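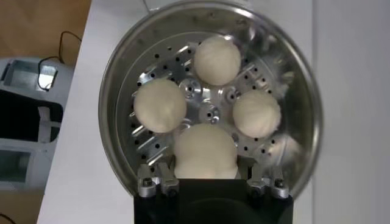
Gripper trials at the steamer: dumplings, lids and handles

These pages cover the July round of gripper comparisons at Julledora. We had two gripper designs to choose between for the small kitchen bench, and a wrist camera that needed to work with whichever one we kept. Evaristo Farina ran the arm and Jaqueline Magaña kept the log and set out the food. The captions were written from her log, with a few additions from Evaristo where the numbers needed explaining.

The two candidates are the Trudard, which has jointed metal fingers and opens wide, and the Caruso, which has soft moulded fingers and a shorter stroke. Both were driven by the same Zillberg controller, so any difference in timing comes from the fingers or from our own settings. We did not change the arm between the two sets.

The dough task

Each attempt was a single pick of a dough ball from a steamer insert inside a steel pan. The fingers come down either side of the ball, close, and lift it clear of the rim. A pick counted as good if the ball came out in one piece and could be put down again without sticking to a finger.

We did 40 picks with each gripper. The Trudard was quicker to get into position, and its narrow fingers fit between neighbouring balls without pushing them about. It also squeezed harder than we wanted. With the closing force left at the value we use for boxes and tins, the dough came out long and flat. Evaristo brought the force down in small steps until the marks were shallow enough to accept, and all 40 counted picks were done at the lower setting.

The Caruso was kinder to the dough from the first try. Its trouble was width. The soft fingers spread as they close, and a ball near the wall of the pan was hard to reach without touching the steel. Jaqueline marked those attempts separately in the log so that they could be looked at again with a different approach angle.

Both grippers had the same problem with flour. Too little and the dough stuck, too much and it slid. We settled on a light dusting before each set and wiped the fingers down between sets.

The camera

Shiny steel was the main difficulty. The inside wall of a pan reflects the food, and the first version of the ball finder would sometimes report a ball where there was only a reflection. We tried three things: a lower exposure, a softer lamp, and ignoring anything outside the edge of the insert. Ignoring the outside was the one that worked, and it took the least effort. The lower exposure helped a little but made pale dough harder to separate from a bright background, so we put it back.

The camera looks along the fingers, so they are always in view. This is useful for checking whether something is held. It also means that the last part of the descent is partly hidden, and the controller has to go by the position it found higher up. We stop at 300 mm, take the position, and then go straight down.

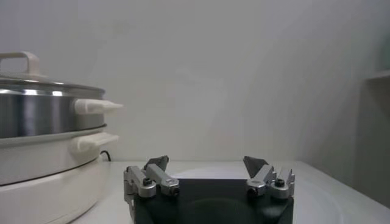 Handles and lids

The second task was the hot pot itself. We wanted to know if one gripper could do both the food and the cookware, as changing fingers in the middle of a job is slow and the tool changer is one more thing to go wrong.

Lid handles suit the Trudard. The fingers open wide enough to come in from the side with room to spare, and the pads close flat on a straight piece of handle. Side handles are harder, as they taper and the pads tend to slide towards the thin end. Gripping closer to the body of the pot cured most of that. We lifted the pot empty only, and at low speed.

The Caruso could hold a lid but let it tilt. For a dry lid this does not matter much. For a lid with water on the underside it would, and we decided against going further with it on this task.

White handles against a white wall gave the camera more trouble than the steel had. Jaqueline suggested a strip of dark tape on the wall behind the pot. We have not tried it yet.

Where we have got to

The Trudard stays on the arm for now. It needs the lower force setting for dough and the normal one for handles, and the Zillberg can switch between the two from inside a program, so this adds very little time. The Caruso goes back in its case until we have soft fruit to move, when we expect it will be the better choice.

Still to do: the approach angle for balls near the pan wall, a second set of finger pads with a rougher face, and a longer run to see how the joints cope with flour. Evaristo has the pads on order. The force settings are in the shared folder under the name of each gripper, and the pick log is in the same place.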